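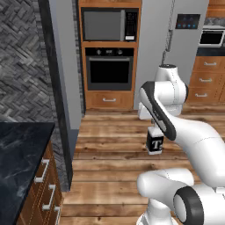 People & Plates

Stories > Food > Interviews

5 min read

Fahad Bhutto is already talking about cardamom when I sit down. He grinds it fresh every morning at Cluner, the tea counter he runs in Footscray, and he reckons you can taste the difference from across the street (I could!).

"Mum made chai in one dented pot for the whole family," he says. "You'd never rush her. If you hovered, you got the job of stirring."

He still stirs. Each batch simmers twice, with a black Assam he gets through a small importer called Apaza, and the milk goes in late. On a busy Saturday in December he poured 950 cups and went home with a sore wrist, thrilled.

What I love is how wide his menu runs for such a tiny place. There's a pink Kashmiri chai with crushed pistachio, a salty one his uncle drinks, and an iced version with lemon myrtle that sounds wrong and is completely gorgeous. "I argued with myself over the myrtle for two winters," he says. "Then my sister had a sip and wouldn't give the glass back."

Lately he's been teaching on Sunday arvos, four people at a time, everyone with their own burner. Beginners nearly always boil it over. "Good!" he says. "Now you know what your stove does."

He's off to top up the biscuit jar, still talking, this time about fennel.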